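Umzug, Woche drei, Zwischenstand

Kurz, weil eigentlich keine Zeit. Die Kisten im Flur stehen immer noch da, wo sie seit März stehen. Ich steige drüber. Man gewöhnt sich.

Also der Reihe nach, haben ja ein paar gefragt.

Wohnung: super. Hell, Küche klein, Bad noch kleiner. Die alte hatte 94 Quadratmeter, die neue hat die Hälfte, und das war ja der Plan. Weniger Platz, weniger Kram. Soweit die Theorie. In der Praxis habe ich sieben Kisten mit Sachen mitgenommen, die ich seit dem letzten Umzug nicht angeschaut habe. Eine war noch zugeklebt. Mit dem Klebeband von damals. Drin: Kabel, ein Fonduetopf ohne Gabeln und alle Briefe von Abílio aus der Zeit in Setúbal. Die Briefe bleiben natürlich. Der Topf auch erstmal.

Die Kaution von der alten Wohnung: Drama. 600 Euro wollten sie einbehalten wegen der Dielen im Schlafzimmer, dabei waren die Kratzer schon beim Einzug im Protokoll. Zum Glück hab ich das Protokoll gefunden (Kiste vier, unter den Kabeln). Brief ist raus. Samran meint, einfach hartnäckig bleiben, der hatte mit der gleichen Verwaltung schon Ärger und am Ende alles wiederbekommen. Hat ihn aber ein halbes Jahr gekostet. Na prima.

Spedition war Smadi Transporte und die kann ich empfehlen, auch wenn es teurer wurde als gedacht. 700 statt der angebotenen 600, wegen vierter Stock und Halteverbot, das ich vergessen hatte zu beantragen. Meine Schuld. Die Jungs waren um sieben da, kein Gemecker, nichts kaputt ausser einer Lampe, die ich eh nie mochte. Wer in nächster Zeit umzieht: Halteverbot! Zwei Wochen vorher! Steht überall, liest man trotzdem nicht.

Internet: gibt es nicht. Der Anschluss ist angeblich geschaltet, der Techniker war angeblich da, ich war auch da, den ganzen Vormittag, und wir haben uns angeblich verpasst. Neuer Termin steht noch aus. Bis dahin blogge ich übers Handy – daher auch die Tippfehler, sorry.

Ausmisten läuft schleppend. Bücher gingen gut, zwei Taschen voll ins Tudine, das ist das Café unten an der Ecke, die haben so ein Tauschregal im Hinterzimmer. Geschirr auch halbwegs. Klamotten sind das Problem. Ich hatte mir die Regel gegeben: ein Jahr nicht getragen, weg damit. Dann stehe ich da mit dem Mantel von meiner Oma und die Regel gilt plötzlich nicht mehr. Und für die Wanderhosen auch nicht, könnte ja sein. Und das gute Hemd für Hochzeiten, auf die mich keiner einlädt. Der Stapel "weg" ist nach zwei Abenden genau so hoch wie ein Kopfkissen. Der Stapel "mal sehen" geht mir bis zur Hüfte.

Nachbarn hab ich erst zwei getroffen. Eine hat mir gleich erklärt, wann die Papiertonne rausmuss und wer sie imer zu spät rausstellt. Der andere hat gegrüsst und ist sehr schnell die Treppe hoch. Beides ok.

Was noch fehlt: Vorhänge, eine Fußmatte, der Schlüssel zum Keller, Geduld. Das Sofa kommt hoffentlich noch diesen Monat, bis dahin sitze ich auf Kiste zwei, die ist am stabilsten (Lexikon, bitte nicht fragen).

So, muss los, der Baumarkt macht gleich zu und ich brauche Dübel. Nächstes Mal dann mit Internet und ganzen Sätzen.

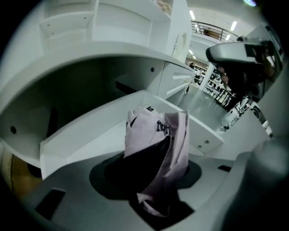 Ach ja, und falls jemand einen Fonduetopf braucht – meldet euch. Gabeln müsst ihr selber mitbringen.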